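Newsletter > Music Notes > April

The ticket bundle that wants you to love it

Shared 50 times

The Engelhardt has a new way of selling its spring concerts, and it would like us all to be excited. You can no longer buy a single seat for the Thursday-style small shows in the back hall. You buy a "Listening Pass," which gets you into four shows, and you pick them at the time you pay. Miss one and it's gone. No swap, no credit, no handing it to your sister at the door, because the pass is tied to the name on your account.

The venue says this is good for new music. The thinking goes that people will come for a band they know, and then, with three more shows already paid for, they'll take a chance on one they don't. I would like to believe it. I have been going to that back hall long enough to remember the folding chairs, and most of what I found there I found by accident, on a night when the cover was cheap and it was raining.

But that was a cheap night and I could leave. Paying up front for four is a different kind of evening. I asked at the box office what happens if one of the acts cancels, which small touring acts do all the time, and was told there would be "an equivalent performance." Equivalent to what? If I pay to hear a string band and get a man with a laptop, has the promise been kept? The person behind the glass was polite and didn't know. The printed terms don't say either. I read them twice on the bus home.

Then there's the question of who gets the money. Under the old setup, a band from out of town took a share of the door, and you could look around the room and more or less work out how their night had gone. The pass puts everything in one pot. The flyer says artists will be paid "fairly from pooled income." I'd want to see that in numbers before I clapped for it. A group that fills the hall and a group that draws two tables and the bar staff could come away with the same check, and maybe that's the intention, and maybe it's even kind. It should be written down somewhere the bands can read it before they drive here.

Fomberg, the folk duo opening the series, will be worth hearing whatever you had to sign up for. Their last record was too long by a side and had one song I still play every week, the slow one about the ferry, with the harmonium coming in late. On stage they tend to stop between numbers and retune for longer than is strictly needed. Bring patience and get there early if you care about sitting down.

Zullomach I'm less sure of. The posters call them "genre-defying," and in my experience that means a drummer who is louder than everyone else. I heard half a set last fall. The bass player was terrific, the lyrics were mush from where I stood, and the last tune went on until people began looking for their coats. They may have tightened up since. The series has them down for the late slot, doors at 9 p.m., so nobody with an early shift will be there to find out.

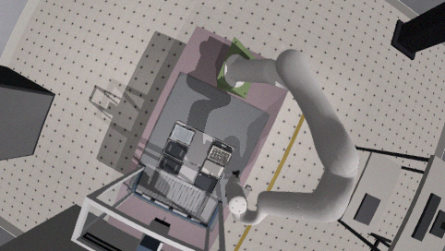 Word of the pass has been going around since the flyers went up, and opinion isn't all on my side. Braltton regular here, and I think you're being hard on them. The back hall was losing money on single tickets and everybody who went could see it, all those rows with coats on them. I bought the pass for me and I know I'll skip at least one show, and I don't mind, I'd call it a donation. What I would hate is for the room to close and for us to be left driving an hour to hear anybody with an acoustic guitar. Also, Zullomach were great last fall. You should have stayed.

Fair enough on the coats. I'd still say that if the hall needs donations it can ask for them, and plenty of us would put something in the jar. Calling it a pass and then keeping the rules vague is what bothers me. I've written to ask about cancellations and about how the pool is split, and if an answer comes I'll print it in full, including the parts that make me look grumpy.

For now passes are on sale at the box office and through the Engelhardt's own page, where a booking fee is added on the last screen and not before. Box office hours are 4 p.m. until the first act goes on. Pay in person if you can get down there.

12 comments

We use cookies to remember your reading preferences. By continuing you accept our cookie policy.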